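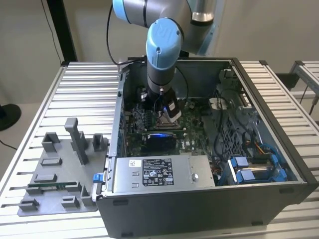

Home | Forums | Cell Safety | Search

Is a powered board ever OK during arm work?
Posted by Pushpa Dwivedi, Jul 10, 2020
13 replies | 563 views | 4 shares

Hello everyone! I'm rewriting the bench rules for our PC teardown cell at Ovness, and I'd love some opinions. My draft says no arm goes into an open tower while any light on a card is lit. Full stop. Too strict?

jelle_timmermans wrote:
Not strict at all, Pushpa! Cord out, hold the power button, wait for the lights to die, then let the arm in. We've had that on the wall since January and I sleep better for it.
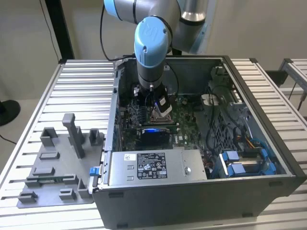

I'd also write down a clearance height over the heatsink, and tie back any cable on the wrist — a loop can snag on the rim of a case so easily.

tomos_j wrote:
Sorry Jelle, I have to disagree a bit. Some of our checks need the board live, and a flat ban just teaches people to ignore the sheet. Allow it for looking, with the gripper parked high and a sign-off.

Pushpa Dwivedi wrote:
Oh, that's fair, Tomos. Who signs, though? The operator or the shift lead?

tomos_j wrote:
Shift lead, always. I'll dig out our form for you tonight.

Reply | Report | Next thread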